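FOR IMMEDIATE RELEASE
5 August 2021

Plelaven opens booking for home repair and fit-out visits in Clondska – 34 trades signed up at launch

CLONDSKA – Plelaven, the booking service for small home jobs, is open in Clondska as of this morning. Leaky taps, stuck doors, a shelf that won't stay up, a shower that needs swapping out. One form, one price, one visit.

34 local tradespeople on the books at launch. Plumbers mostly, then joiners, tilers, electricians, two locksmiths. All checked, all insured, all living inside the Clondska delivery area so no long drives and no travel fee.

The service started as a phone line run by Noonan, the family hardware store on the north side of town. People came in for a washer and asked who could fit it. The store kept a paper list behind the counter and the list got too long.

"We had names crossed out and written in again, half of them you couldn't read," said Darragh Noonan, founder of Plelaven. "My father would ring three people and hope. In January we sat down and said right, let's do this properly. Took longer than I wanted. It's live now."

A trial ran in the spring with customers of the store only. 1,109 jobs booked in that time, most of them under two hours. Biggest single group was bathroom fittings, then kitchen taps, then doors and locks. Painting was dropped from the trial early on because quotes varied too much – it may come back next year.

How it works

Customer fills in the form with the type of job and a rough size of the room. Photos are welcome but not required. A fixed price comes back the same working day. If the customer says yes, a two hour window is set and the trade's name and phone number are sent over by text. Payment is after the work, by card or at the Noonan counter in cash. No deposit on jobs with no parts.

Parts can be bought by the customer or added to the booking. Where they're added, they come off the shelf at Noonan at shelf price.

Anything bigger than a day's work is passed to a surveyor first. Full rewires, roofs and structural work are not covered and there is no plan to cover them.

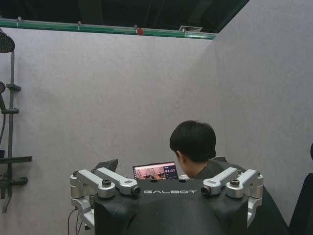
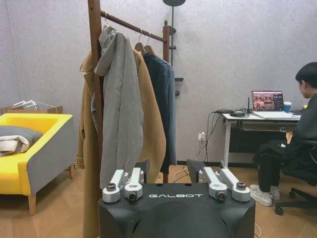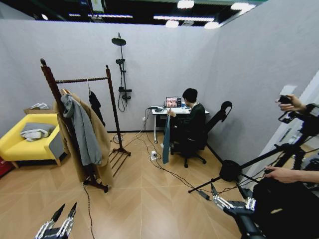
Guarantee on workmanship is 12 months. If something goes wrong the same person comes back, or another one if the customer prefers, and there's no second call-out charge. Disputes go to Gheorghița Crăciun, head of customer care, whose direct number is on every invoice.

"I don't want people stuck in a menu pressing buttons," said Crăciun. "If your tap is dripping again on the Tuesday visit's invoice, read me the number at the top and we will book you back in. That is the whole procedure."

Pay for trades

Plelaven takes a flat fee per job and not a percentage. The fee is the same for a ten minute lock change and a full day of tiling. Trades set their own hours and can turn down any booking up to the evening before. Payment to them goes out weekly.

Renato Policarpio, a plumber who joined during the trial, said the flat fee was what got him to sign. "Percentage sites, you do a good big job and they take a good big bite. Here I know what I'm paying before I put my boots on. Also I am getting work near my house, which I wasn't before, I was driving all over the county for an hours work."

Godent, which handles the card payments and the text messages, has worked with the store since the trial. Remzi Gezer of Godent said the booking form had been kept short on purpose and that customers without a smartphone can still book by phone or in person.

What's next

Target for the first year is 3,000 completed jobs. Plelaven expects to add gardeners and window fitters over the winter, and is takling to trades in two neighboring towns. No names yet, nothing signed.

An evening service for lockouts is planned too. Price not set. Ebony Pirihi, operations manager, is looking for locksmiths willing to take calls after 8 p.m. and asks anyone interested to get in touch with her directly.

"Two locksmiths can't do every night," Pirihi said. "I need four, five would be nicer. Send me your details and your insurance certificate and I'll call you back the same day."

Launch offer

First-time customers pay no call-out charge through the end of next month. One per household. Can't be combined with the Noonan loyalty card. Jobs booked during the offer but carried out later still count.

About Plelaven

Plelaven is a booking service for small home repairs and fittings, based at the Noonan store in Clondska. It is owned by the Noonan family and has no outside investors.

Media contact

Ebony Pirihi, Operations, Plelaven
Interviews with Darragh Noonan availble on request, mornings are best.

ENDS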